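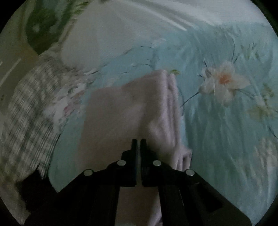

Doblar toallas sobre la cama: qué consejos aguantan y cuáles no

Llevo años leyendo que una toalla bien doblada «cambia el baño». El baño sigue igual. Lo que cambia es si la puerta del armario cierra, y a eso me limito en esta página. He probado casi todos los métodos que circulan y la mayoría me parecen el mismo pliegue con otro nombre.

La cama como mesa

Una sábana estirada sirve perfectamente para doblar. La mía favorita para esto es una estampada de flores, en tono agua, y la toalla rosa pálido se distingue bien encima, cosa que agradezco por la noche con la lámpara floja. He leído que el estampado «ayuda a alinear los bordes». Pues no sé. Las flores no están en línea recta y los tallos van en diagonal, así que como regla no valen gran cosa. Si quieres una guía, usa el borde del colchón.

Lo que sí importa es que la sábana esté tensa. Sobre un edredón mullido la toalla se hunde por el centro y las capas salen torcidas. Aparta el edredón del todo, no lo dejes enrollado a los pies, que acaba subiendo.

El pliegue en tercios

Es el que recomienda todo el mundo y en este caso tienen razón, con reparos. Extiende la toalla, lleva un lado largo hasta pasar el centro, cubre con el otro y luego dobla a lo largo en dos o en tres, según el fondo del estante. Queda un bloque grueso y más o menos cuadrado.

El reparo es que no todas las toallas son del mismo largo, ni siquiera las que se vendieron como juego. Dobla primero una, métela en el armario y mira si cabe. Yo doblé el montón entero antes de comprobarlo y tuve que deshacerlo.

Una sola cara lisa

Por un lado del bloque siempre van a asomar varios bordes. Se puede pelear con ellos o se puede girar la toalla para que miren a la pared. Hago lo segundo. Orysia Ivanyshyn, que me escribió después de la página sobre manteles, defiende que hay que esconder el borde dentro del pliegue, como un sobre. Lo intenté con rizo grueso y se abrió en cuanto la apilé. Con toallas finas de lavabo funciona mejor, lo reconozco.

Enrollar

Para una cesta abierta, bien. Para un estante, los rollos ruedan y los de arriba terminan en el suelo. He visto escrito que enrollando se gana la mitad del espacio y me gustaría saber con qué armario hicieron la cuenta. En el mío entran las mismas, peor sujetas.

Planchar el rizo

No. Aplasta el bucle y la toalla queda con tacto de cartón. Basta con sacudirla fuerte dos veces al descolgarla y pasar la mano plana desde el centro hacia fuera antes del primer pliegue.

El suavizante

Aquí soy menos tajante. Deja las toallas agradables, pero con el uso continuado las mías empezaron a secar mal. Ahora pongo poco y no siempre. El truco del vinagre lo seguí durante todo febrero y no noté diferencia, salvo el olor en el cuarto de la lavadora. Habrá a quien le vaya bien con otra agua.

Separadores, cajas y tablas de doblar

Una tabla de doblar sirve para camisetas. Con una toalla de baño estorba: el tejido abulta más que la bisagra y hay que sujetarlo todo con el codo. Los separadores de estante me parecen útiles solo si las pilas son altas, y la solución barata es hacer pilas más bajas. Con 2 pilas por estante y el lomo hacia fuera no he vuelto a necesitar ninguno.

En cuanto a las cajas con tapa, cuidado con guardar algo que todavía esté un poco húmedo. Toca la parte interior del pliegue, que es la que engaña. El borde puede estar seco y el centro no – sobre todo en invierno, si se ha tendido dentro de casa.

Tiempo que lleva

Diez minutos para una colada normal de toallas, sin música ni temporizador ni «rutina». Si tardas bastante más, seguramente estás corrigiendo esquinas que luego no se ven.

Dónde dejar el montón mientras tanto

Amontona lo ya doblado en la cabecera y lo pendiente a los pies. Deja libre el centro de la cama. Suena a obviedad, pero si lo mezclas acabas deshaciendo una toalla terminada al tirar de la que tiene debajo.

Dudas que me han llegado

Toallas de playa: mismo pliegue, con una vuelta más.

Toallas con flecos: dobla de modo que los flecos queden dentro.

Toallas de manos: en cuatro y listo.

Sábanas bajeras: tengo pendiente escribirlo. Todavía no he encontrado un método que me convenza, y el de meter una esquina dentro de otra me sale bien una vez de cada tres.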